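Sorting the clothes pile, part two

I said in September that I would deal with the clothes before the heating came on, and I have missed that by a few weeks. The hall closet in this apartment is narrow and deep, and for three years I've been putting things in the front and pushing whatever was already there toward the back. When the rod came out of the wall in the spring I moved everything to the bedroom floor and told myself it was temporary.

So last weekend I started. I began at seven in the morning because the light is good on that side of the building until ten or so. I had coffee, a roll of tape and 20 paper grocery bags I'd been saving under the sink.

My method is simple. One pile, three places for things to go: keep, give away, rags. I don't try things on while I'm sorting. I tried that last time and lost an entire morning to a pair of corduroys. If I can't decide, it goes back on the pile and I get to it again later, and by the second or third pass I usually know.

The gray things were the hardest. I own a lot of gray, and most of it is fine, and none of it is anything I'd miss. Zippers are what I check first. A coat or a sweatshirt with a bad zipper will sit in my closet for years waiting to be fixed, and I have never once fixed one. I paid a tailor on Henorel Street 50 dollars to replace one, and that was more than the jacket had cost. After that I made a rule that a broken zipper means rags, unless the cloth is really good.

Plaid I keep. I have no defense for this.

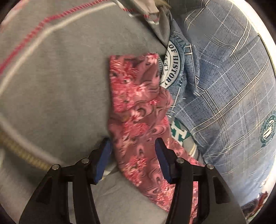

The pink floral, on top of the gray and the blue plaid.

The pink floral is my favorite thing to come out of the pile. I bought it at the church sale in Sadmont, out of a box where everything was a dollar, and then forgot I had it. Akua Abubakari was with me that day and tried to talk me into a lamp instead. I called her when I found it and she remembered the lamp but not the cloth. It's going in the keep bag. I like the dark maroon in with the pinks, and it goes with more than you'd think.

I folded as I went, more or less. Sweaters I fold in thirds and stack. Shirts I used to roll, but they come out with creases in odd places, so now I fold them flat and put them in the drawer on edge. Small pieces go in a shoebox — scarves, odd socks, a belt I'm not sure about.

By noon the keep pile was on the bed and I had used up eleven of the bags. Some 200 hangers came out of that closet too, nearly all of them wire from the dry cleaner. The cleaner took them back, which I hadn't expected. I kept 50 of the better ones, and that is still too many for one person.

Lenni Huttunen came by after lunch with his car and we took the giveaway bags over in one trip. He took two shirts for himself out of the last bag before we left. He also looked at the holes where the rod used to be and said the anchors were the wrong kind for plaster. I have new ones now, and a shorter rod, and I'll put it up when I can borrow his drill.

Still left to do: the winter coats, one suitcase I haven't opened since I moved in, and the shoes. I'm not looking forward to the shoes. The rag bag is full and living in the kitchen until I cut everything down to size.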